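Part 3: Setting Up Your Tool Cup and Mixing Bowl

Okay, the shelf is up and the drawer runners are in, so now we get to the part I like best! I wrote this section after my third Brilby starter kit, and I still do it in the same order every time.

Before you start, lay a cloth over your work table. Smooth it out to the corners (mine always bunches up on the left) and clear off anything you won't be using.

1. Take the bowl out of its sleeve and peel the sticker off the bottom. If it leaves glue behind, a dab of cooking oil and a soft rag will lift it.

2. Wash the bowl, the cup and the tools by hand with warm soapy water. Dry the cup upside down on a towel.

3. Put the bowl down first, in the middle of your work space, and turn it until the handles feel right for your reach.

4. Stand the cup next to it, on the side of the hand you stir with. I'm right-handed, so mine goes on the right.

5. Load the cup one tool at a time, longest first. 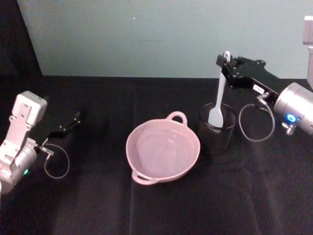 Spatulas are where most people stop and write to me. Do they go in head up or head down? I go back and forth on this, but for setting up I put them in head down, like the white one in the black mesh cup, with the long handle standing well clear of the rim so it's easy to grab. The pink bowl has a loop handle on the near side and another on the far side, toward the wall, and I like it turned that way when the cup is this close. Once everything is where you want it, reach for each tool a couple of times and shift the cup if your sleeve catches.

Note: Despina Kouris, who tested these steps for me, keeps her whisk in a separate cup. If yours has a fat wire head, do the same, or you'll be tugging at it every single time.

Caution: Don't put knives or skewers in the cup. Points can poke through the mesh, and you will find them with your fingers.

Caution: Never set the bowl on a burner, even a cool one. Somebody will turn it on.

6. Fold the cloth and put it away, or leave it down if you're going straight on to Part 4, where we do the measuring spoons.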